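Usamos cookies propias y de terceros para mejorar tu visita. Aceptar | Configurar
Lectura: 2 min
Imprimir | Enviar por e-mail

Trucos de casa: el navegador del ordenador de la cocina

Va rápido que tengo el horno puesto. El portátil viejo donde miramos las recetas iba a pedales y ya me salía el aviso ese de "navegador desactualizado" en todas partes. Lo que hice:

Primero, actualizar. Menú, Ayuda, Información. Se baja solo y luego hay que cerrar y abrir de nuevo, si no no cuenta.

Segundo, cookies. Tenía 3056 guardadas, una barbaridad. Borrarlas todas menos las del banco y la del súper — apunta antes las contraseñas, que luego vienen los lloros.

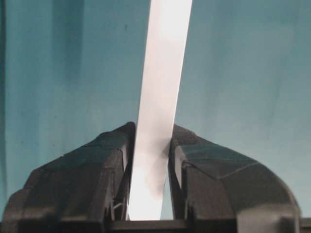 Tira blanca y lisa, sin nada impreso.

Tercero, extensiones. Había 9 y usaba dos. Fuera el Drunico de los cupones, que no me ha ahorrado ni un céntimo y abría pestañas solo. El bloqueador de Mistisitz lo dejo, ese va bien.

Las pestañas... pues eso, 70 abiertas. Las recetas buenas a marcadores, en una carpeta que se llame algo que entiendas dentro de seis meses. La mía era "cosas". Mal.

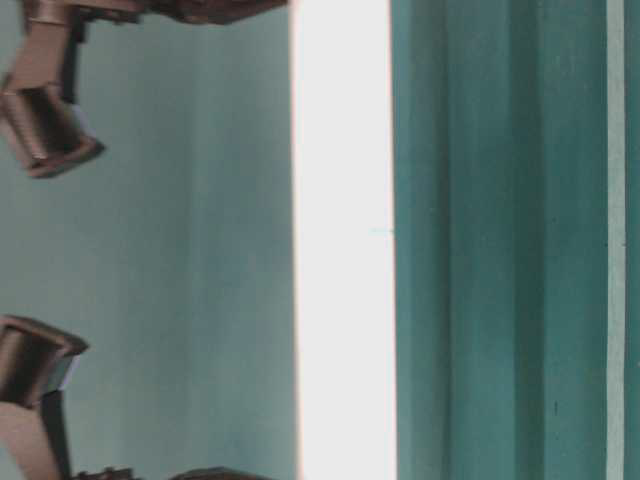

Y las notificaciones, casi se me olvida. Ajustes, Privacidad, Notificaciones, y quitar permiso a todo lo que no conozcas. En el mío salía hasta la tienda de toldos Carrilho, que miré una vez en junio.

Ah, el teclado: apagar el portatil, ponerlo boca abajo, sacudir flojito y un pincel seco entre las teclas. Nada de espray directo. La harina sale, el azúcar glas cuesta mas.

Si después sigue lento, mirad el disco. Otro día lo cuento con calma.

Suscríbete al boletín y recibe los trucos en tu correo.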